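I've been putting off this post because the simulated cell kept breaking, and it's no fun to write about a thing that falls over every time you look at it. But as of Friday night it runs! So here's how I set it up, mostly so I can do it again when I forget.

Quick background if you're new: Gidness is my name for a little pick-and-place setup I'm building entirely in simulation before I spend real money on an arm. One arm, one table, one flat black part to pick up. Sreekumar Poduval talked me into doing the sim first (he's been right before, annoyingly), and I'm so glad he did, because I would have crashed real hardware on day one.

## Getting the base to sit still

My first version had the arm bolted to the table in the model, or so I thought. It was really resting there with friction doing all the work, and any fast move made the base creep. The fix was one fixed joint between the base and the tabletop. One line! I'd spent two evenings tuning motor gains to cure something that had nothing to do with the motors.

If your arm drifts, check that joint before you touch anything else.

## Physics steps

I started at 100 steps per second and the fingers went straight through the part whenever they closed. Going up to 600 cured it completely. My laptop fan is not happy, but the contacts look solid and the part stays put between the fingers when I lift it – most of the time, anyway. I want to try a smaller step only while the gripper is closing, and run everything else slower. Rin Kawaguchi does this in her Natamell sim and swears by it.

## Home pose and approach

For the home pose I wanted the elbow high and the wrist coming straight down, so the forearm clears everything on the table on the way in. Then the approach goes in two moves: a quick one to 80 mm above the part, and a slow straight drop from there. Trying to do it in a single move gave me some truly wild elbow swings.

Tool offset matters a lot here. I had it measured to the wrist flange and not the fingertips, so my first "gentle" drop drove the gripper right into the table. No harm done, it's pixels, but I did yelp.

I also gave the fingers a loud red so I can pick them out against the black arm when I'm squinting at a grasp. Best five seconds I spent on the whole project. The room and rug came with the scene and I've grown fond of them, so they stay.
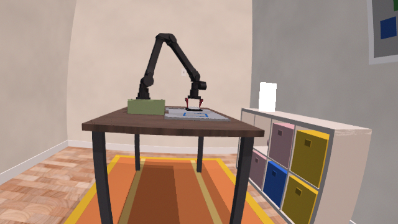

## Still on the list

- The blue outline on the gray board needs to match the one in my config file. I moved the board in June and only updated one of them.
- Add noise to the part's start position. Right now it spawns in the same spot every run, and that's too easy.
- Save the joint limits in their own file so a scene reload can't wipe them out (ask me how I know).
- Try Rin's contact settings and see if the last few slips go away.

If you've done the variable step thing in your own sim, please leave a comment and tell me how you handled the switch. I'm planning to have a go at it next weekend, right after I back everything up.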